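4. Findings

4.1 How the table was laid at home

Respondents in the Cosham sample were asked first about an ordinary evening meal and only later about guests. We kept this order because in the pilot, people who had already talked about guests tended to describe their everyday habits as better than the meal diaries showed them to be. Of the 70 households that took part, 46 said they laid a place for each person on most evenings. The remainder put cutlery in the middle of the table in a jar or a heap, or let each person fetch their own from the drawer on the way through the kitchen.

The diaries broadly bear this out, although with some slippage. Households that reported laying a place did so less often in the second week than in the first, and several stopped recording the matter at all, which we have treated as missing and not as a 'no'. Where a household contained children under twelve, the task of laying the table was nearly always given to a child. Parents described this as a first chore, something that could be done badly without much harm. One mother wrote in the margin of her diary that the forks had been on the wrong side for six years and that she had stopped noticing.

Where there were no children the pattern was less regular. Couples who both worked full time were the least likely to lay places and the most likely to eat at a low table or on the sofa. Retired couples laid the table almost without exception, including at breakfast, and often left the mats down between meals.

4.2 Mats, cloths and bare tables

We had expected the tablecloth to be rare on ordinary days, and it was. Only 5 households used a cloth for an everyday evening meal. Place mats were far more common. The reasons given were practical at first (heat, scratches, spilt gravy) but in the longer interviews people moved quite quickly to talking about whose mat was whose. In several homes each member of the family had a mat that others did not use, and its position on the table fixed where that person sat. When a son or daughter left home the mat was usually kept in the drawer and brought out again for visits.

This is close to what Coşkun reports for flats in a larger city, where the mat is described as a 'seat that can be put away'. Our respondents had more room on the whole, and most had a table that stayed up all year, but the habit is much the same. We differ from Coşkun on one point. In that study the woven mat is linked with older householders and the wipe-clean mat with younger ones. We found no such split. Woven mats turned up across all ages in Cosham, and the wipe-clean kind went with small children whatever the age of the adult who bought them.

Bare tables were mentioned with some embarrassment by older respondents and with none by younger ones. Two people in their twenties said they had never owned a mat and did not see what it was for. Another had bought a set for a housewarming and had since used them under plant pots.

4.3 Setting out for guests

The second part of the interview dealt with meals to which somebody from outside the household had been invited. Almost all respondents laid places on these occasions, including those who never did so otherwise. The work began earlier in the day than we had supposed. A common account was that the table was laid in the afternoon, well before any cooking started, and that this marked the point at which the house was closed to other uses: homework was moved, post was cleared, and the family ate lunch standing up or somewhere else.

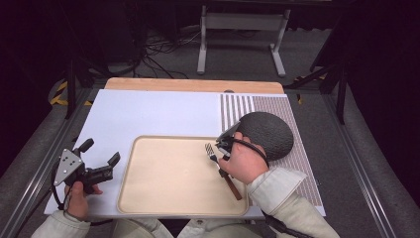 Figure 3. Fork in use above a white board, with a patterned mat towards the right.

The order in which things were put down varied little. Mats or cloth came first, then forks and knives, then glasses, and napkins last. Plates were the main exception. About half of those who gave details kept the plates back in the kitchen to be warmed or filled there, and the rest set them out with the cutlery so as to judge the spacing. Spacing was a real concern to these respondents — more than matching sets, and a good deal more than whether the knife faced in or out. Several had a rule of thumb such as a hand's width between settings, learnt from a parent or from a job in catering.

Correctness in the older sense was seldom raised unless we asked. Dellitz argues that formal rules of the table survive mainly as something people know they are breaking, and this fits our material fairly well. Most respondents could tell us that the fork goes on the left. Far fewer could say where a dessert spoon should go, and those who could not were rarely troubled by it. The spoon was put above the plate, beside the knife, or brought in with the pudding.

4.4 Differences between the two samples

The Kelance sample was smaller, at 27 households, and was recruited through a single housing association, so comparisons have to be made with care. Two differences seem large enough to report. Households in Kelance more often ate at two sittings, with children fed first, and the table was cleared and laid again in between. They were also more likely to lay an extra place when guests were expected, in case another person came. In Cosham this was mentioned only twice, both times by people who had grown up elsewhere.

We found no clear difference in the use of mats. Kitchen size, which we had thought might explain a good part of the variation, did so only for the very smallest flats — those in which the table folded down from the wall and had to be cleared before the oven door could be opened. We return to these homes in section 5.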